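Moving house with plants, a thread. I moved from Carrilho to Vovuldale last August with about 30 of them, and people still ask me how I did it. I will try to write it in order. 1/11

**2/11**

First thing: begin four weeks before. I know everybody says this about moving in general, but plants are slow. If you cut or repot something in the last week, it travels while it is still weak.

Wrapping is the part I was most afraid of. Foil for one, plastic film for the other: 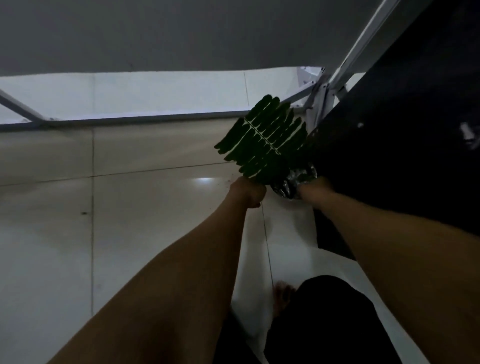
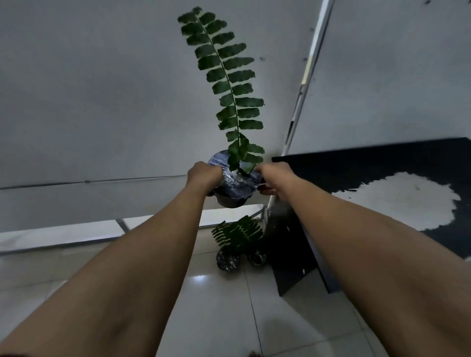
**3/11**

Watering. I stopped two days before for most of them, and one day before for the ferns, which do not forgive me when they are thirsty. A soaked pot is very heavy and it leaks into the box below. I learned this in an earlier move, when I lost a box of letters.

**4/11**

Boxes. Wine boxes with the cardboard dividers are excellent for small pots. My neighbour Rosário Abreu asked at her shop and they gave us as many as we could carry. For tall plants I used the boxes in which you hang clothes. They are expensive, so ask if the moving firm will lend them.

**5/11**

The moving firm! Please read the contract. Mine was Relley, and they were polite and quick, but on the second page it said "no live plants". I read it only when the van was already booked. Many firms have this rule, so it is better to ask on the telephone and then again by email.

**6/11**

So the plants went with us in the car, in two trips. It is 600 kilometres there and back, and I did it twice in one week. My sister-in-law Clementina Brandão drove the second one and sang the whole way. I paid for petrol and lunch.

**7/11**

Heat. In August you cannot leave plants in a closed car, also not for a coffee. We stopped in the shade, with the windows open, and one of us always stayed. On the back seat we hung a white sheet against the sun.

**8/11**

What I gave away: the big rubber plant (too tall for the new ceiling), all the tomatoes, and a lemon tree which went to Lumturie Tomić. She sends me photographs of it. I was sad for a day or so, and then I was glad about the space.

**9/11**

On arrival, open the plants before the kitchen. Take off everything you put around the pots, give a little water and leave them in one room with soft light. I waited ten days before I chose the final places. Some leaves fell and I did not panic (I panicked a little).

**10/11**

The losses, for those who want the truth: 4 plants. Two small succulents were crushed under a lamp, one basil died, and one begonia I think I killed myself in September with too much water.

**11/11**

Catherine MacLeish asked if it would be cheaper to buy everything new. Probably yes for the small ones. But my oldest plant came from my mother's balcony, and I would have carried that one on my knees. If you have questions about bigger pots, write them under this post and I will answer in the evening.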